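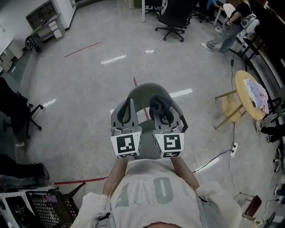

Filed under: Docs / Hardware / Purchasing

nakivton-kit-budget

README for the purchasing sheet behind the Nakivton handheld gripper kits. Last edited 1/20/26 by Leokadia Ziółkowski, who owns the sheet and would like you to stop sorting it by color.

What is in this folder

kit_lines.csv is the list of everything that goes into one collection kit, one row per part, with supplier, unit price, lead time and a notes column that has turned into a diary.
room_lines.csv covers the things that belong to the room and not to a kit: tape, power strips, seating, shelving.
spares.csv is the list of what we break.
approvals.txt has the emails in which someone said yes. Please paste the whole email, including the part where they said yes to something slightly different.

The repo doesn't contain any recordings. If you came looking for those, they live in the nakivton-sessions share, and you will need to ask for access like everyone else.

Scope

The current plan is for 18 kits. The first plan was for 17, and the extra one is for parts. It will be assembled, labeled and put on the shelf as though it were a real kit, and then people will take the fingers off it. We have budgeted for this openly because the alternative was budgeting for it under "miscellaneous," which finance reads more closely than anything else we send them.

A kit is one handheld gripper, a set of finger pads, printed marker cubes, the head camera and its straps, and the cables. Arms are not in scope. They have their own sheet, their own approver and a far better class of quote, with a cover page.

How to read kit_lines.csv

part: our name for it. Supplier names are in supplier_part, and the two have never agreed.
qty_per_kit: what one operator needs to start work.
unit_price: before tax and shipping, in dollars. If a quote came in another currency, convert it on the day you enter it and write the rate in notes. Don't update it later to make yourself feel better.
lead_days: what the supplier promised.
lead_days_real: what happened. Blank means the parts haven't come yet.
status: wanted, quoted, approved, ordered, here, lost. "Lost" was added by request.

Suppliers

Skostska makes the gripper bodies. The bodies are good and the invoices are works of imagination, so check the quantity against the packing slip before you forward one. They price by batch, and a reorder of a few units costs nearly what a proper batch does. Order with the batch or do without.

Kinnunen does the rubber finger pads. They also sell the adhesive, at a price that suggests it was pressed from olives. We tried a cheaper one from a hardware store and pads came off in the middle of sessions. The line in the sheet is for the expensive one. Leave it there.

Purnolska handles the head straps and buckles, and will do custom lengths if asked before the order and never after. Adjustable is worth the extra. People's heads vary more than the first budget assumed.

Marker cubes we print ourselves. The row has a price anyway, covering filament, printed faces and the time it takes to glue one on the wrong way around and start over. A cube with a scuffed or lifting face should be swapped out, even if it "still works." Bad tracking is usually found a week later by someone in a different room, and that person's hours are also on a budget.

Room lines

People skip room_lines.csv when they plan, then ask why the total moved. The things most often forgotten:

Floor tape. It looks like a rounding error and gets redone whenever the room layout changes, which is whenever someone has an idea. Budget for a case.

Power strips and extension cables. Every charging station wants its own, and the outlets in any building are on the wall you didn't choose. Cable covers are a separate row. Please don't delete that row again to get under the limit.

Seating. Stools and chairs both get used as tables. Buy small tables too and it will still happen, but you'll have done your part.

Soft goods for the tasks: towels, shirts, blankets for folding work. They wear out and they need washing. The laundry bill is a real line and was approved with only one follow-up question.

Spares policy

For each kit, 2 extra sets of pads and 3 extra marker cubes. Cables are pooled. Gripper bodies have no spare beyond the parts kit described above, so if you drop one, tell Leokadia before you tell the group chat.

Known problems with the numbers

Shipping is entered per order in some rows and per item in others. The column total is therefore fiction. Use the summary at the bottom of the sheet, which was worked out by hand.

Operator time is missing altogether. It sits with staffing, and the two budgets meet only in a slide deck. Anyone using this sheet to work out the cost of an hour of recording will get a very flattering answer — please don't send that answer to anybody who can hold us to it.

The head camera price is from an old quote. A new one has been requested. It was also requested in the last version of this README.

Making changes

Edit the CSV, add a line to notes with your initials, and open a merge request. Anything that changes the total needs a matching email in approvals.txt. Price drops count as changes too, though the question hasn't come up yet.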